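[summer-bills] Re: Cleris power-saving plug, group order
Siyabonga Buthelezi
December 2, 2021

I read the brochure twice before answering, so please forgive the length. My short answer is no, I don't want to be in the group order, and I'd like us to slow down before the list's name goes on it.

The message I'm replying to said:

> Hi all, great news. Cleris will do their plug for us at a group price
> if we get enough names before January. You put it in any power point
> and it cleans up the electricity for the whole house. Their trial
> homes cut their bills by up to a third. One family saved $409 in a
> single summer! I know some of you will be doubtful but what is there
> to lose? There is a money-back guarantee too.

Start with "up to a third". A home that saved nothing at all fits inside "up to a third". I went looking for the average and couldn't find one. The brochure talks about 3,000 happy customers, but the trial itself had seven homes in it, and that number is in the small type on the back page.

Then the $409. Compared with what? The summer before might have been hotter, or they might have had family staying. They might have turned off the second fridge the week the plug arrived, as I would if somebody was going to be checking my bill. My own house used 1,870 kWh last summer and I can't tell you within a hundred what the fridge took and what was cooling, and I'm a person who reads the meter for fun.
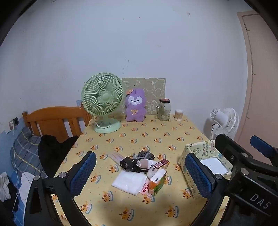 The green fan on the yellow tablecloth.

As for "cleaning up" the electricity, I asked Cleris by email what that meant. The reply said the plug corrects power factor. Fine, that is a real thing, and a factory may well be charged for a bad one. Household meters here bill us for kilowatt hours. Fixing the power factor at a power point doesn't change how many of those your oven uses to roast a chook. I wrote back with that question and got the same brochure again, this time as an attachment.

The guarantee runs for thirty days. Most of us are billed every quarter. You can work out the rest.

I had this same argument over the Nalever roof paint, and I was told then that I was being negative. Maybe so. I still haven't seen a bill from anyone who bought it — before and after, same months, same number of people in the house. If you have one, post it and I'll read it properly. I would be happy to be wrong, it would be cheap.
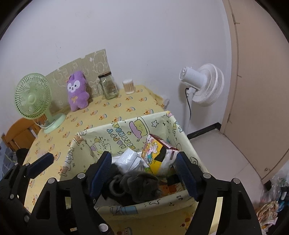

What I'd want to see first

Two bills from the same house covering the same season in different years, with the weather for both. A written answer from Cleris about kilowatt hours, with no mention of "efficiency". And somebody willing to plug the thing in for a fortnight, take it out for a fortnight, and read the meter at the same time every day. I'll lend my notebook.

In the meantime, ring your retailer and ask what plan you're on. It's dull and the hold music is awful, but mine had left me on an old rate for months.

If people still want to order, go ahead, it's your money — just leave my name off the sheet.

Siyabonga

Recent threads
Nalever roof paint: did anyone measure it?
Qin meter display goes blank after an outage
Ovar blinds, the fitting quote seems high
Controlled load hot water, which hours?
Reading your meter without a torch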